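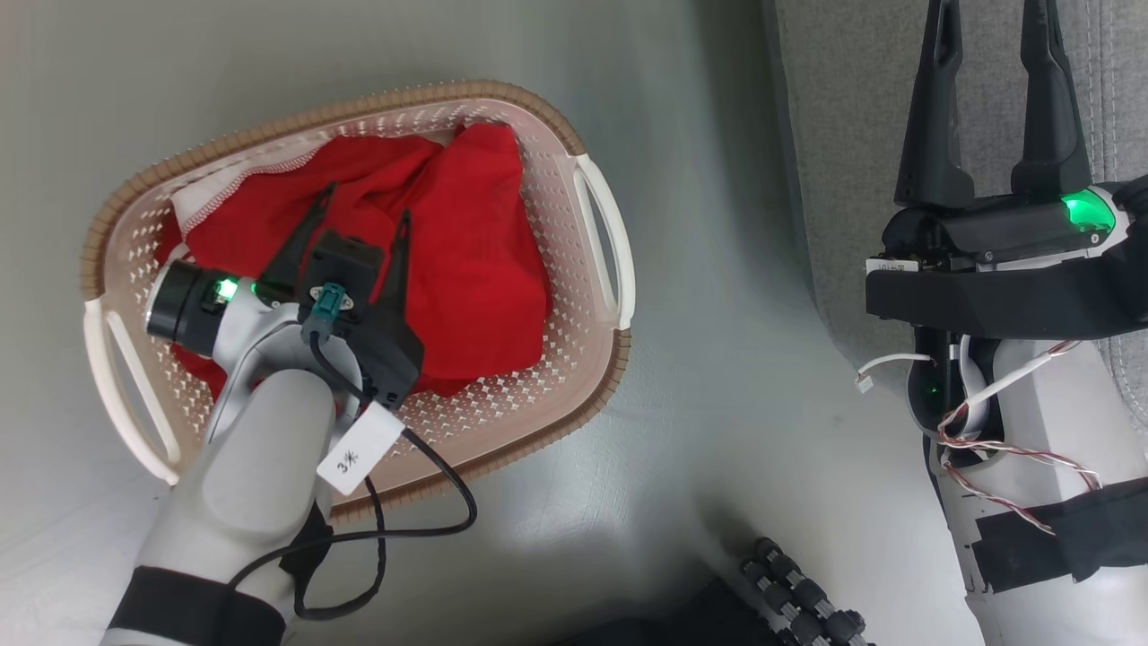

By Siiri Lehtinen | February 8, 2023

Home Columns Food House Letters Subscribe

I'd like to make a case for ironing less. A lot less. I'd go down to nearly nothing, if you let me, and keep the iron for funerals and the one linen dress that looks like a paper bag without it.

I grew up with my grandmother's Sunday ironing, and I mean everything got ironed. Pillowcases, dish towels, my grandfather's handkerchiefs (folded in four, then once more), even the cloth she used to cover rising dough. It took her the whole afternoon with the radio going, and I loved the smell of it, I really did. I also remember that she never once sat down before supper.

So when I moved into my first apartment I bought an iron the same week I bought a bed. It was a Cotari, secondhand, heavy as a brick, and I used it out of pure guilt for 8 years. I pressed T-shirts! I pressed pajamas. I had friends who were out hiking or asleep and I was standing in a hot kitchen flattening things that would be wrinkled again by lunch.

What changed my mind was a move. When we came to Provurley in October the ironing board went into a storage unit with half our stuff, and it stayed there all winter. I kept waiting for someone at work to say something. Two of my coworkers wear crisp collars every day and I figured they'd at least look. Nothing. When I finally asked Tuulikki Kettunen, who shares my office and has opinions about everybody's shoes, she said she'd assumed I'd always dressed that way. I'm still deciding how I feel about that.

Now, people write to me about this (I mentioned it in passing once and got nearly 90 emails, more than I got for the piece on school lunches), and the main complaint is that wrinkled clothes show a lack of respect. I understand where it comes from. If you're in court or getting married, fine, plug it in. But I don't think my dentist feels respected by my sleeves. I think she'd like me to floss.

Then there's the folks who say they find it relaxing, and to them I say, go ahead, enjoy it, you're welcome at my house any time. I have a tablecloth. My quarrel is with the idea that it's a chore everyone owes, and that the person who owes it is usually whoever's mother happens to be home.

You do need a few habits if you're going to quit. Take shirts out when the machine stops, not the next morning. Give them one hard shake and put them on hangers while they're damp, buttons done up to the second one. Hang them by the shower if you've got a stubborn one. Sheets I fold straight off the line with a helper on the other end, and if there's no helper I put them right back on the bed. Jeans take care of themselves.

My sister thinks I've gone too far with the napkins. She was here for dinner last month and smoothed hers out on her knee the whole meal without saying a word, the way our grandmother would have. I noticed it, and I passed her the potatoes.

The board is still in storage, by the way. We pay for that unit every month and I keep meaning to clear it out. If anybody in the Murora end of town wants an ironing board with a burnt spot near the tip, write to me and it's yours.

Get new columns in your inbox every week. Enter your email to sign up. You can unsubscribe at any time.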